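Keep the repair counter open

By Pornthip Ongart

The council in Wikport wants to close the repair counter on Balis Street and replace it with a web page. The page will list firms that mend kettles, lamps, coats and bicycles, and residents will ring them up for themselves. The saving is put at £745 a month. I think the council should keep paying it.

I used the counter for the first time in June, when the lid of my bread bin came away from its hinge. The bin was made by Fadach, which no longer sells that model. I had already looked online and found a new hinge that nearly fitted, at a price close to that of a new bin. The woman at the counter turned the lid over, went into the back and came out with a screw one size longer. It took her less time than it had taken me to find parking.

No firm on a list would want that job. A business has to charge for opening the door, and the charge for opening the door is more than the bread bin is worth. I don't blame the firms for this. Small repairs have fallen into a gap between what people can do at home and what anyone can afford to do for them, and the counter sits in that gap. 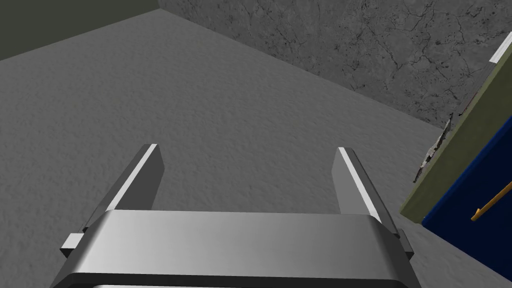 The council's paper says that use of the counter is low. It gives 400 visits for the year and divides the cost by the visits. I have two objections. The first is that the counter is open for three hours at a time, twice a week, and shuts at four in the afternoon. Most people with jobs can't get there. If the library kept those hours its figures would look poor as well.

The second is that a visit is a bad measure. I went once and learnt how to fix a hinge, and I have since fixed the one on the bathroom cupboard and my neighbour's gate. Those repairs don't appear in the paper.

There is a fair argument on the other side. Money spent on Balis Street is money not spent on the bins or the buses, and some of the people who use the counter could well afford to pay. I would accept a small charge, say £2 an item, with nothing to pay for those on a low income. A box by the till would do it. What I can't accept is the claim that a list of telephone numbers is the same service in another form.

I also think we have got into the way of treating our homes as places where things arrive finished and leave broken. My mother kept a drawer of washers, string and odd screws, and she knew what most of them had come off. I have a flat with good floors and decent cupboards and, until this summer, I didn't own a screwdriver.

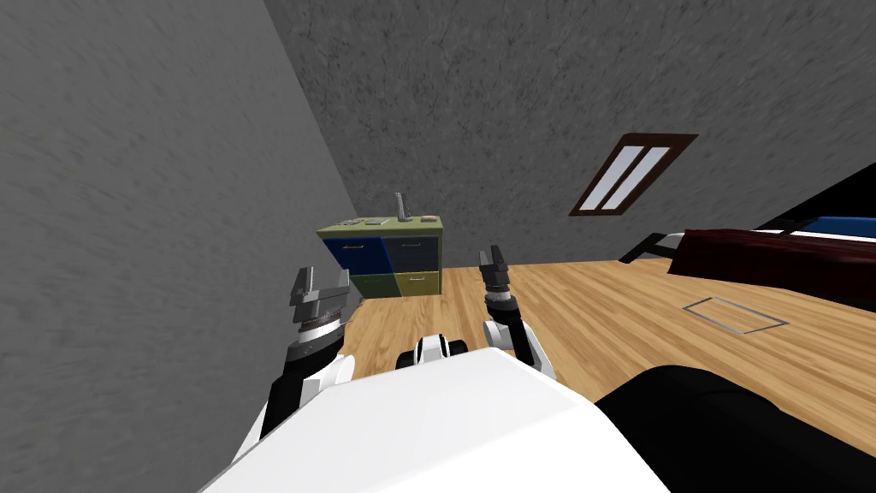

A room with a light wooden floor and mottled grey walls.

Some of this could be put right by the makers. Engelbrecht will still sell you a single knob for its older cookers, and the leaflet tells you how to fit it. More firms could be made to do the same. But that is a matter for Parliament and will take years, and the counter is due to shut at the end of the month.

The paper goes to the full council next. Anyone who lives in Wikport can write to their councillor before then, and I'd ask you to say what you had mended and what it would have cost to replace.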